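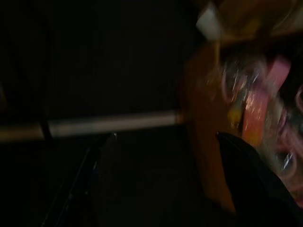 Mackenzie Friesen: Blur is a lighting problem before it's a software problem. Put a lamp over the shelf and stop rewriting the tracker.

coltaston_bench: The lamp is on order. I also slowed the arm down and it now takes 59 seconds per grab, a pace my grandmother would call dignified.

Gaétan McIntyre: Disagree with Mackenzie. Wrist cameras smear whenever the wrist moves, lamp or no lamp. Stop, look, then go. Mine waits 500 ms before each shot.

Mackenzie Friesen: And yours still missed the bin on Saturday.

Gaétan McIntyre: The bin moved.

coltaston_bench: Leaving the bin out of it – the fingers do hold round stuff now. I went back to the Witora pads and dropped the grip setting to 200.
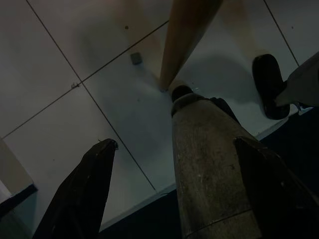 Grey cylinder, black cap, both fingers on it. Tile floor.

Mackenzie Friesen: 200 what?

coltaston_bench: The manual doesn't say.

Gaétan McIntyre: I'd go lower. Those pads chewed up 2 of my dowels.

Last updated: September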